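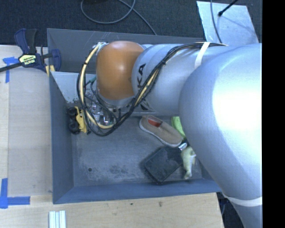 The arm at work over the grey bin, with the shoe still to be sorted.

We've had the Birero tidying arm on hire in the workshop for 14 days now, and as several of you wrote in asking whether it's worth the bother, I thought I'd pass on what we've learnt (and a few of these tips will do nicely if you sort your odds and ends by hand, too!).

Clamp the bin down first. A bar clamp over one corner is plenty, and it saves you chasing the thing across the table every time something heavy gets nudged.

Mark your table with painter's tape, the blue sort, so that everything goes back in the same spot after you've wiped down. It peels off lovely and clean.

Go for a bin with sloping sides if you can. Small bits tend to slide down towards the middle, where the gripper gets at them more easily.

Don't overfill. A shoe, a rubber toy and a few smaller things make a good load, and you can always top up.

Check the cables before each go, and tape down any loops that hang low.

Would I hire it again? I think so, perhaps in October when the shed gets its big clear-out.

Zadow Workshop Tips | 8 Apr 2019 | Contact us | Back to top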